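Community News | Home & Living
Shares 13 | Comments 4

MIRON OPENS FREE BATHROOM CARE MORNINGS IN GENDETTHORPE

Household skills group Miron is opening its doors in Gendetthorpe this February with a run of free morning sessions on looking after the bathroom, starting with the part of it that gets used most: the washbasin. There will be 4 sessions in all, each held on a Thursday from 10am, and everyone is welcome, from students in their first rented room to people who have kept house for decades and fancy picking up something new.

The mornings grew out of Miron's kitchen course last autumn. People came to learn about ovens and worktops and kept asking about limescale, plugholes and that grey line that creeps round the bottom of a tap. We were delighted by how many questions there were (we ran well over time on the last day!) and it seemed only right to give bathrooms a course of their own.

Each session lasts 90 minutes and takes place in the Assunção Rooms, where there are proper fitted basins to practise on. Groups are kept to 13 so that everybody gets a turn at the sink. Cloths, gloves and mild cleaning products are all provided, and there is tea afterwards for anyone who would like to stay and chat.
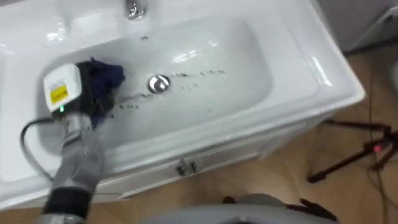
The first morning is given over to the daily wipe, a small job that makes the weekly clean much lighter. We teach it from the top down: tap first, then the rim, then the sides of the bowl and the floor of it last. A soft cloth is all it takes for most of this, and a dark one like the navy cloth bunched against the side of the bowl here is a good choice on white ceramic, as it is easy to spot if you leave it behind. Dark specks like those scattered near the plug are best gathered up towards you and lifted out, and the little overflow hole under the tap deserves a wipe too. It is so easily forgotten. Chrome gets a dry buff at the end, which brings up a lovely shine with very little effort.

Week two moves on to limescale and soap marks, with plenty of time for the awkward gap behind the tap. Week three covers plugs, wastes and traps, including how to take out a pop-up plug, clean it and put it back so that it still closes. The final week looks at the furniture around the basin: cabinet doors, hinges, handles, and how to keep splashes from sitting on a wooden floor.

Everyone who comes along will take home a copy of The Ruvel Basin Book, a pocket guide written by Miron's own tutors. It has large print, clear drawings and a page at the back for notes. A run of 1,000 copies has been printed, and any left over when the course ends will go to libraries and advice centres in and around the town.

The Assunção Rooms are on the ground floor with step-free access from the street. Children are welcome with an adult, and there is a corner with books and toys. If you have a stubborn stain at home, do bring a photo of it along. Our tutors love a challenge, and the rest of the group will probably have a few ideas as well.

Places are free but should be booked in advance at the Miron desk in the Assunção Rooms, open weekday mornings. You can book a single session or all 4. Please mention any allergies to cleaning products when you book so that we can set out suitable ones for you.

Filed under: Courses, Bathrooms, Gendetthorpe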